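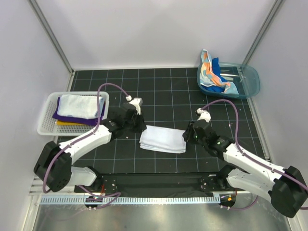 White cloth, folded, on black tiles

Section 4: Getting your Plinimine ready for Sunday worship

Right, you've got the hymn player out of its box and plugged in, so let's get some music into it. Give yourself the length of a cup of tea. I did my first one in the vestry at Imrie chapel half an hour before evensong and I don't recommend it!

1. Turn the player on and wait for the green light to stop blinking.

2. Press BOOK and pick your hymnal. The standard one holds 502 hymns, and the numbers match the printed pew edition.

3. Press LIST, then key in your hymns in the order you'll sing them. One list takes up to 16 items, so there's room for a psalm and a bit of quiet music during communion. 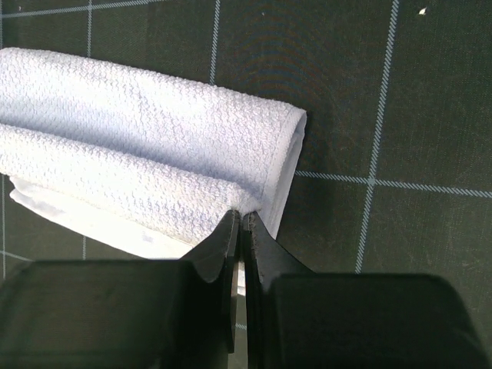
Words by the Plinimine help desk, Rultport

4. Set the verses for each hymn. It always starts on four, whatever the book says, and I still forget this (ask the people who had to sing the last verse of an Advent hymn with no tune under them).

5. Set the gap between verses. Two seconds suits most congregations. If yours likes a good long breath, go up a notch.

Note: amens are switched off to begin with. Hold AMEN until it beeps if you want them.

6. Connect the Tetosine speaker with the grey lead and play one verse with the volume low. Then walk to the back pew and listen from there,
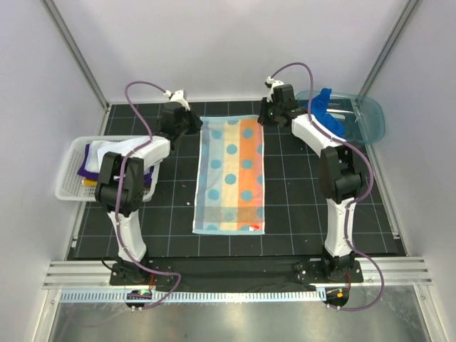
and if you can't make out the tune, nudge it up a little at a time. A full church soaks up far more sound than an empty one, so I go slightly louder than feels polite.

Caution: always switch the speaker off before you pull the lead out. The thump is dreadful, and it can damage the cone.

7. Press SAVE. The list stays put until you clear it, so you can do your December carols well ahead.

For weddings and funerals, see Section 5.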